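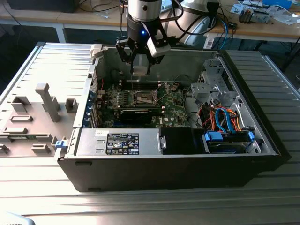
Progress report to the Edby Fund – computer refurbishing, November

Hi all,

Piyumi Weerakoon here, writing from the Barkura workshop with the second report on the desktop project. I promised last time I'd keep this one shorter and I've already failed, because there's a lot to tell you (most of it good!). The numbers come first for those of you reading on your phones, and then the stories.

Where we are

We've taken in 152 donated desktops since the grant started. The biggest batch came from Evton, who cleared out two floors of offices and let us have the lot, keyboards and mice and a truly heroic tangle of power cords included. Our goal for the year is still the same, and I'm still comfortable with it, though I'll get to the part that worries me further down.

Of the grant money we've spent $3,436 so far on parts and supplies. Drives are the big one. After that it's memory, thermal paste, wipes, canned air and a label printer that replaced my handwriting, which everybody was very happy about. There's $1,383 left in the parts line, and I'd like to talk to you about how we use it.

What happens to a computer when it gets here

A couple of you asked for this after the last report, so let me walk you through it. A tower comes in the door, gets a number, and goes down on its side on the worktable with the side panel off and laid next to it. We love the big old Dell-type office cases for this. The panel comes away without a fight, you're looking straight down at the board, and there's space to get your fingers in. Some of the smaller home machines that people bring us are a whole different story and I have the scraped knuckles to show for it.

Then it's dust. So much dust! We blow it out, wipe down the inside, and look over the board and the cables before anything else gets touched. The processor cooler comes off so we can clean the old paste away, and that leaves the socket out in the open with its metal frame and lever. This is the stage where I get strict. No sleeves, no bracelets, no coffee on the table. Bent pins in a socket can finish a board, and a board is the one part we really can't afford to replace.

Next the cables. You'd be surprised how much of the job is cables. Orange, red, yellow, blue, all bundled up and bent around the drive cage, and every one of them has to go back where it started. We now take a quick look at which connector goes to which drive and write it on the job sheet before unplugging. It's a small change and it has saved us a lot of head scratching at the end of the day.

The old hard drive gets wiped or pulled and destroyed, depending on what the donor signed for. A replacement goes in, the memory gets topped up, and the graphics card comes out for a clean if there is one. Power supplies we test but we don't open, ever. If the supply fails the test, it goes in the recycling bin and we find another one of the same size. Last of all the cooler goes back on with fresh paste, the panel clicks shut, and the machine runs overnight before it's allowed anywhere near the finished shelf.

What's going well

Speed, for one. In the spring a single tower could take up most of an afternoon, and that was with two of us leaning over it. Now the simple ones are done well before lunch if we start at nine. Part of it is practice and part of it is the sorting we do at the door. Machines of the same model wait together, so whoever is at the table can do several in a row and use the same screws and the same order of steps.

The new table has been great too. I know it looked like a boring thing to ask for, a metal worktable, but we were doing this on folding tables before and they wobbled every time somebody pushed a memory stick in. This one stays put. Thank you again for saying yes to it.

And the Matubbar library has been a lovely partner. They took ten machines for their homework room and have asked for more. One of the staff wrote to tell me that the kids had already changed all the desktop backgrounds to cats. I consider that a successful handover.

What's going less well

Drives cost more than I put in the budget. I priced them last winter and got it wrong, plain and simple. We've stretched things by reusing healthy drives where the donor allows a wipe, but those are slower and I don't love sending them out. I'd rather put in new ones wherever we can.

We also have a pile of towers waiting for coolers. The clips on the older ones get brittle, and when a clip snaps you can't just tape it down and hope. I've found a seller with secondhand coolers that fit, and I'm waiting to hear about shipping.

Storage is tight. It's a nice problem in a way – people keep giving us things – but the hallway is starting to look like a maze and the landlord has mentioned it twice. We've stopped taking monitors for now unless they're flat and have their own cable.

What I'd like to ask for

Two things. First, could we move part of the money from the training line into parts? We ran the evening sessions in-house and didn't need to pay an outside teacher, so there's something left over there. I can send the exact split whenever you want it, with receipts.

Second, would you be open to letting us sell the leftover graphics cards? Most of the places we give computers to have no use for them, and they're sitting in a drawer. Whatever we made would go right back into drives. If that's a problem under the grant terms, just say so and they'll stay in the drawer.

Before the next report

I want the cooler pile gone, the hallway clear, and the second library batch out the door. I'm also rewriting our job sheet so the cable notes have their own box, since right now everybody squeezes them into the margin and I can't read half of it.

Come by and see us if you're ever nearby. Mornings are best, and the coffee is in the other room.

Warmly,
Piyumi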